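Moving a piano teacher's studio into a rented unit, what do I do about the echo?

Asked by Zohreh Salehi in Home & Small Business, October

Hi everyone, long time reader, first time posting. I teach piano from home and I've finally outgrown the front room (my kids would like their telly back, fair enough). I've signed on for a little upstairs unit above the Erkell bakery and I get the keys in a fortnight. Lovely light, dreadful sound. I clapped my hands in there at the inspection and it rang like a public toilet!

It has plaster walls, a vinyl floor over concrete and one big window facing the street. The agent says I can put up hooks but no glue and no screws bigger than the picture hanging kind, and I have to leave it as I found it. I've had a quote of $2492 from a mob called Bratau for proper acoustic panels, fitted. That's more than I'd like to spend before a single student has walked through the door. My piano is an upright and I teach kids mostly, plus a few grown-ups in the evening.

So, is it worth paying for the panels? Or can I get most of the way there with rugs and curtains and a bit of cunning? I don't need a recording studio. I just want to be able to hear whether a seven year old is holding the pedal down or whether it's the room doing it. Also a bit worried about the bakers downstairs, although they start at 4 am and are mostly gone by the time I'd be teaching.

Posted by woldeside

Don't pay the $2492, not yet anyway. I taught cello in a hall out at Wolde for 18 years and the first thing I'd do is the floor. Get the biggest, thickest wool rug you can find second-hand and put a decent felt underlay beneath it. People skip the underlay and then wonder why the rug did nothing. Then curtains, the heavy lined sort, and make them twice as wide as the window so they hang in folds even when they're closed. A flat curtain hardly does a thing.

After that, bookshelves. You'll have piles of music, and an open shelf stuffed with uneven books along the wall opposite the piano is a marvel. Leave it a bit messy, it works better. I had a ratty old couch for the parents to wait on as well, and I swear that made more difference than anything I paid real money for.

Pull the upright out from the wall too, a hand's width or so, and hang a blanket down the back. Takes the bark right off it. If it's too dull you can always take the blanket away again.

Live in it for a term, then ring Bratau if you still hate it. You may find you only want 2 panels and they might do you a better price on those.

Posted by Odon_Pete

just get egg cartons lol. nah the other bloke is right, rug first. My neighbour did foam tiles from the hardware and they fell off the wall by Christmas

Posted by marnie_k

I'd agree with nearly all of woldeside's answer, but please think about the bakery as a separate problem. Rugs and curtains soften the sound inside your room, and they won't do much to stop it going down through the slab. What gets into the floor from an upright comes through the castors. I bought rubber-lined castor cups, and my downstairs neighbour (a dentist, so you can imagine) said the thumping had gone. Measure your castors first, I bought the wrong size and had to send them back.

Check your lease for noise hours as well. Mine said 6 in the evening in the fine print and I'd already booked two adults in after that. The landlord was good about it once I asked, but I'd have rather known before I printed the timetable!
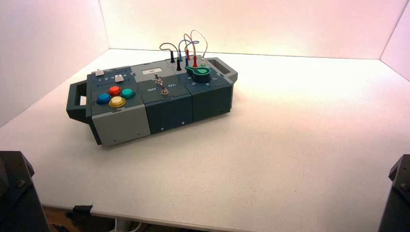 Will hanging a blanket behind the piano hurt it over summer?

A light cotton or wool one is fine as long as it hangs loose and air can get up behind it. Take it down now and then for a shake, and keep an eye out for moths if it's wool.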